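Pegboard

Pegboard, also called perforated board, is a flat panel with holes set in evenly spaced rows and columns. Hooks, pins and brackets fit into the holes and can be moved without new drilling. It is common in workshops, kitchens and stores.
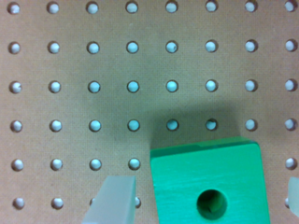

Tan pegboard with a regular grid of round holes; a green block is at lower right.

Panels are usually held off the wall by battens or spacers, leaving room for the bent ends of the hooks. Spacing is measured center to center and must match the fittings. The Skodico catalog lists 4 panel sizes under number 2315, and Bensaid hooks fit all of them.

See also: Slatwall, French cleat, Tool board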